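Three weeks without the phone in the bedroom

Quick one tonight, dinner is in the oven and I have maybe half an hour before it starts beeping at me.

So back in February I said I was going to stop sleeping next to my phone. A few of you emailed to ask how it went (hi Lacey, yes I got both of them, sorry). Mixed. Mostly good. Some of it really stupid.

Background for anyone new. I was waking up at 3 and reading. Not books. Comments under recipes. Reviews of vacuum cleaners I don't own. One night I read an entire argument between two strangers over whether you can freeze cooked rice and then I was awake till six, furious, on behalf of the one who was losing. That was the night I decided.

The plan was simple. Phone charges in the kitchen. Goes in at ten, comes out after coffee. Terence Pilkington from my old job did this a couple years ago and was unbearable about it, he told everyone in the lunch line, and I swore I'd never be like that. And now look, a whole blog post.

First problem: the alarm. I hadn't owned a real alarm clock since college. Bought a cheap one, a Priron, the kind with the big red numbers. It ticks. Why does a digital clock tick? I put it under a pillow, then slept through it. Late for work. Put it on the dresser across the room with a sock over the speaker and that's been the setup ever since. Works fine. The red glow I've gotten used to, kind of like it now.

Second problem was the first four nights. Awful. I just lay there. My hand kept going to the nightstand by itself – I'd catch it halfway, patting around like I'd lost my glasses. I wasn't even thinking about the phone, it was the arm doing it. On night three I got up and stood in the kitchen in the dark and read the news standing up, which I guess is cheating but my feet got cold and I went back to bed after ten minutes. Normally that's an hour and a half gone. So I counted it as a win.

Then around night five something sort of let go and I slept til six. Straight through. I felt weird all day, like I'd forgotten an appointment.

What I do instead now, since people asked. Read, an actual book, I'm 90 pages into a library mystery set in a lighthouse and I already know who did it. Or I lie there and plan meals. Or, on really bad nights, get up and tidy one thing. One small thing, lights low, nothing with a motor. Spice shelf. The drawer with the batteries. Most of it ends up in a bin on the table until I work out where it lives. 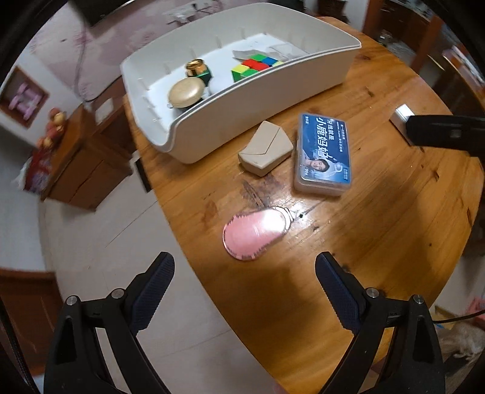

The bin, still not sorted. Puzzle cube also not solved.

Anyway. Evenings. This is the part I didn't see coming, because the plan was only ever about sleep. If the phone goes away at ten then at nine thirty you start getting twitchy, and you either scroll like mad to get it all in, or you give up early. First week I scrolled like mad. Second week I started putting it away at nine because the scrolling was making me feel sick, like eating the whole bag so it isn't there tomorrow. Third week I forgot to check it after dinner a couple of times. Forgot! I have not forgotten my phone since I got one.

Missed some stuff, yes. Alfie Pearce texted at 11 to say he was locked out and could he crash on my couch and I found it at seven the next morning with my coffee. He'd gone to his sister's. He was fine about it, a bit cold for a day or so. I felt terrible. So now there's one change, the ringer stays on loud in the kitchen and the people who might really need me know to call and not text. My mom, Alfie, Razia Kakakhel next door who has my spare key and I have hers. That's it. Everyone else can wait until I've had toast.

Also missed the Dobson sale, which saved me a coat.

Stuff that didn't work, quickly:

Gray screen mode. Did nothing, I just read the comments in gray.

The app that grows a plant when you leave your phone alone. Killed 7 plants. Deleted it out of guilt.

Herbal tea. I know everyone swears by it. I was up twice to pee so no.

Leaving it in the hallway. Too close. The hallway is basically the bedroom with a coat rack.

And the one thing I'd tell you to do first is buy a longer charging cable for the kitchen, or move the toaster, becuase if the phone has to live somewhere annoying you'll find excuses by day two. Mine sits on top of the bread box. It gets crumbs in the port. I live with it.

Am I sleeping better? Yeah. I think so. Not every night. I had one bad one this week, up from two to past four, but I finished that chapter and did the batteries drawer and I wasn't mad at anybody. Waking up is the bigger difference. I used to be annoyed before my feet hit the floor and now I'm just tired, like a regular person.

Going to keep going through the spring and see. Next up is the bathroom, where I am still taking the phone in with me and I'm not ready to talk about that.

If you've tried this and have a good clock that doesn't tick please leave the name in the comments. I'll read them in the morning. Oven's beeping, gotta go.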